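Admissions and Student Records Coordinator
Munside College of Business
Full time, ongoing, with a six-month probation

Most ads for jobs like this one promise a vibrant campus and a passionate team. We'd like to skip that part. Munside is a private business college with 2,868 enrolled students, a fair share of them studying at night after a day's work, and an admissions office that has been short one person since December. We need somebody who can read an application properly and who doesn't believe everything printed on it.

The college is owned by the Trustholm Foundation, a charitable body that pays for some of the scholarships and expects a written account of how they were awarded. You will help write that account. The last version used the word "transformative" four times and Yasaman Arabzadeh, our registrar, sent it back. You should be comfortable having your work sent back too.

What the work is

You would check applications for the diploma and the two graduate programs, chase missing transcripts, assess overseas qualifications against the published tables, and answer applicants by email and phone. During peak intake the phone is most of the day. You would also keep the student record system tidy, which is a bigger job than it sounds. We moved to Fisero two years ago on the promise that it would do away with double entry. It hasn't. Credit transfers still have to be keyed in twice, and the second screen logs you out if you take too long over it.
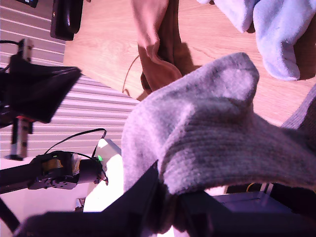 A replacement has been discussed and may arrive in your time here, but please don't take the job on the strength of that. If you have worked with a clumsy records system before and found ways of living with it, tell us about them in your letter.

You would report to Yasaman and work beside Kourosh Tehrani, who handles timetables and exam rooms, and Firouzeh Shirazi, who looks after fees. Neither of them will do your filing. In the two weeks before each term all of you will share the front counter, which opens at 8.30 am and gets a queue well before then.

What we want

Two years or more in a college, university or training office, or in other work where you had to apply rules to people who would have preferred an exception. Clear written English. A good head for detail at four in the afternoon as well as at nine. Enough confidence to tell a program director that an applicant doesn't meet the entry standard, and to keep saying so when the director rings back.

A business degree is fine but it earns no extra marks. We have met plenty of people with a master's in management who couldn't manage an inbox. A second language would be useful, and so would some experience with student visas, though we can train you in the visa side.

We don't use personality tests. Roya Fallahi in human resources looked at three of them last year and could not find a good reason to pay for any. There will be a one-hour practical exercise in its place: a folder of 7 made-up applications, some with problems in them, and you tell us what you would do with each.

Pay and hours

The position is paid at level 5 of the staff agreement, which we will send to anyone who asks before they apply. It is a 40-hour week including paid breaks. Evening cover is shared by roster and earns time in lieu, which people do get to take, although seldom in the month they wanted. You get four weeks of annual leave, plus the closure between Christmas and New Year.

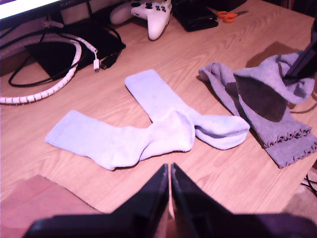

Can I do this job from home?
One day a week once probation is over, outside the intake periods. We know other employers offer more. The counter and the paper transcripts are here, and so is most of the work.

Is there room to move up?
A little. The last two coordinators left for larger universities, and the one before that is now the registrar. We would sooner tell you that than draw you a career pathway with arrows on it.

Who is behind the hiring decision?
Yasaman, Roya and Mireille Hamdan, who teaches business law and sits on the panel as the outside voice. The recruitment firm Saengthong receives the applications and checks that they are complete. It doesn't rank them and it has no say in who gets an interview.

How to apply

Send a resume of no more than three pages and a letter of no more than one. Please write the letter yourself. The last time we advertised this position we had 39 letters, and a good many of them opened with the same sentence about being thrilled. Give two referees, at least one of whom has supervised you. We won't contact either until we have spoken to you.

Late applications will not be read, in line with how we treat our applicants. Everyone who applies on time will get an answer, including those we turn down.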